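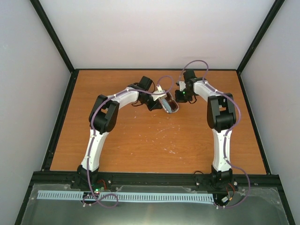

Ferhat Ersoy objected, in a comment on the first draft of our protocol, that a collection plan which discards every failed attempt teaches a policy nothing about recovery. We agree in part, and the procedure set out in this section was changed as a result.

Figure 3. Bimanual station at Uldale, with both grippers at a small shoe-like item. View from the fixed camera.

3.2 Collection of demonstrations

All demonstrations were gathered by teleoperation on the two-arm station shown in Figure 3. The arms are mounted along the near edge of a wooden tabletop and work inside a walled enclosure with plain walls. The enclosure was kept the same for all sessions, so that changes in the image come mainly from the arms and the item. No attempt was made to hide marks on the table surface. An earlier set, Skedmont, was recorded on a cleaned and repainted surface, and policies trained on it did poorly once the surface had become worn.

The full set, which we call Histaseo, holds 3,108 episodes from 13 operators. Each operator completed 10 practice episodes before recording began; these are not part of the set. An episode starts when the operator releases the pause pedal and ends when both grippers have returned to their rest poses. Joint positions, gripper commands and camera images are stored against a common clock. Episodes with a gap in any of these streams were removed before labelling.

Start positions were drawn at random within the area that both arms can reach. The operator placed the item by hand at the drawn position and angle, then left the enclosure before taking the controls. Operators were free to choose which arm made first contact. We had at first fixed this choice, but the fixed rule led to awkward wrist angles when the item lay far to one side.

Following the objection above, failed grasps are kept if the operator regained the item within the same episode. The moment of failure and the moment of regrasp are both labelled. Episodes in which the item left the reachable area are still removed, as no useful action follows. For the comparison in Section 4 we also drew a subset of 1,000 episodes without any labelled failure, referred to as Bozkurt.

Labels were added by a second operator who had not recorded the episode in question. Where the two disagreed on the moment of failure, the earlier time was used.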